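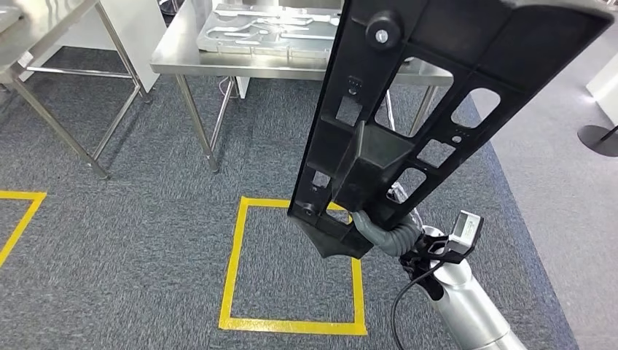 Black plastic, round knob near the top

Presents for a mum who says she wants nothing

plumduff9
Posted 27/08/2019

Mum turns seventy in October and I'm already panicking. Every year she says "don't get me anything" and every year I get her a scarf. She must have a drawer of the things by now! Budget is up to £600 as three of us are chipping in. My brother wants to get her the Orko tablet, I think it'll sit in a cupboard. Any ideas??

wetherlamb
We did a weekend in Plescombe for my mother-in-law and she still goes on about it. Little guest house by the harbour, fish supper both nights, and we paid for her friend to go along too (that was the best bit, I think). Came in well under your budget.

kettle_on
Going to stick up for your brother. My mum has the Orko and she's never off it, does her crossword every morning and rings the grandkids. You do have to sit down and set it up with her though, don't just hand over the box.

plumduff9
She's got a perfectly good laptop she won't open, so I'm not convinced. Plescombe sounds lovely, but she's funny about sleeping in a strange bed.

grumblebee
Trips away are a nightmare as presents, sorry. You end up picking the dates and she ends up fretting over the cat. Does she walk at all? I bought mine a Trakar rucksack and decent boots, and she's out six miles at a stretch now.

wetherlamb
Not a nightmare if you ask her first, grumblebee! Leave the dates open.

kettle_on
Boots for a seventieth? I'd have cried.

plumduff9
Ha, she does walk, but she'd want to choose her own boots. I did see a nice garden bench at Karras and she's always moaning that there's nowhere to sit by the pond. Delivery is extra, mind.

grumblebee
Get the bench. Check if it comes flat packed, and make your brother build it.

plumduff9
I've just sent him the link. No reply yet.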